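Tresska Tabletops: your questions

Do you ship to Menurberg?
Yep! Flat rate of $40, and I wrap every top myself, so give me 4 days.

Can I get a colour other than white?
Not till June, sorry (I'm still fiddling with the grey).

Is it shiny?

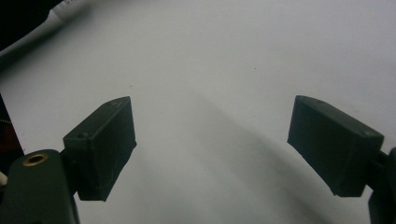

My tops all get a matte finish, no gloss option, and I love it for a desk. Shadows go soft and blurry on the white, and even a white cable running over one corner doesn't grab your eye. Wipe it with warm soapy water and you're set!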